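Support > Facilities > Break rooms > Ticket 1183

Subject: Fruit left out, second-floor break room
Opened by: Upendo Mussa
Assigned to: Elibariki Swai
Status: Waiting on requester

Fruit flies again near the snack shelf. I emptied the bin and wiped the shelf and the wall behind it. The wall is pale and marks show up fast, so please use the mild cleaner, not the Zarnel spray.

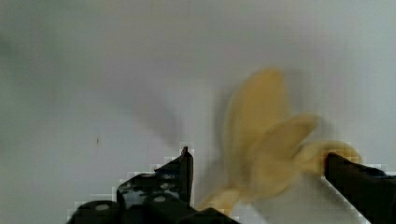

Bananas are still the main problem. Peels go in the lidded bin by the door — the open one is for paper only. I moved the fruit bowl away from the sink and set a vinegar trap.

Update, E. Swai: Trap changed. Drain flushed with hot water. Ordered a new lid from Makby, part 320. Upendo, please check the trap tomorrow and reply on this ticket.

Contact Grosham Facilities | © Grosham | Back to top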